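Chapter 8
Learning Grasps from Hand-Held Demonstrations

Chapter 7 treated teleoperation, in which an operator drives the arm directly and every recorded motion is one the arm can execute. The method is slow. This chapter examines an alternative in which the operator carries the gripper by hand and the arm is absent during collection. The policy is trained on wrist-view video and the recovered trajectory of the tool, then transferred to an arm fitted with the same fingers.

The running case is the Flestberg study, carried out on the Juvport bench with a catalogue of household and office objects. Operators recorded 1,000 demonstrations, of which 745 passed the trajectory check and were kept for training. Rejected recordings were analysed separately and are taken up in Section 8.4.

Dark, glossy objects received particular attention. When an object and the finger pads are close in colour, the contact boundary must be inferred from highlights and edge geometry - both of which shift as the tool moves. A black stapler held upright between black pads is a typical instance.
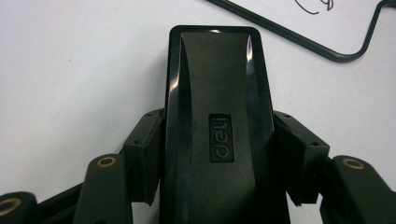 8.1 Notation and Assumptions

Let the tool pose at time t be expressed in a fixed world frame, and let w denote the opening between the pads. An action is the relative pose change over one control interval, together with the commanded value of w. Relative actions remove any dependence on where the world origin was placed, a point developed by the Martens formulation in Section 8.2.

We assume that the camera is rigidly mounted to the tool and that its intrinsic parameters are known. Contact forces are not measured. Readers using the Patier data loader should note that it stores w in metres and rotations as unit quaternions, scalar term first.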